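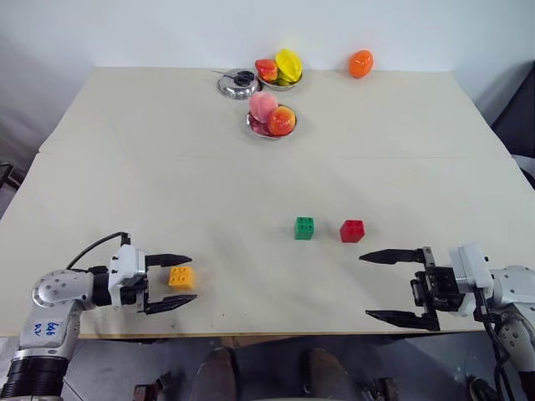

Brasa parallel gripper, sold in pairs

I've had a pair of these on our two-arm bench since the start of August and I'm properly fond of them now. We stock three parallel-jaw grippers at Gorkonmont and this is the one I reach for when the job is small, light and a bit awkward - toy fruit, building blocks, pot lids with a knob on top, that sort of thing.

The long black pointed fingers are the main draw. They get down either side of a Duplo brick without knocking its neighbour over, and they'll go over the rim of a little steel bowl to fetch out a peach (the Daltum pads are too fat for that, sorry Daltum!). Round things do take more care, so I close slowly and aim for the widest part.

Opening: 87 mm
Weight: 900 g each, with housing
Grip force: adjustable in 9 steps, up to 40 N
Cable: loops over the arm to the wrist, clips included

Rūta Sproģis ran them on the Obradović controller and had both sides talking before lunch. Mine took longer, mostly down to me swapping the left and right cables. Label them!

Spare fingers are sold separately. If you'd like to try a pair on your own arms first, ask for Danica Bošković when you ring and she'll book you a loan set.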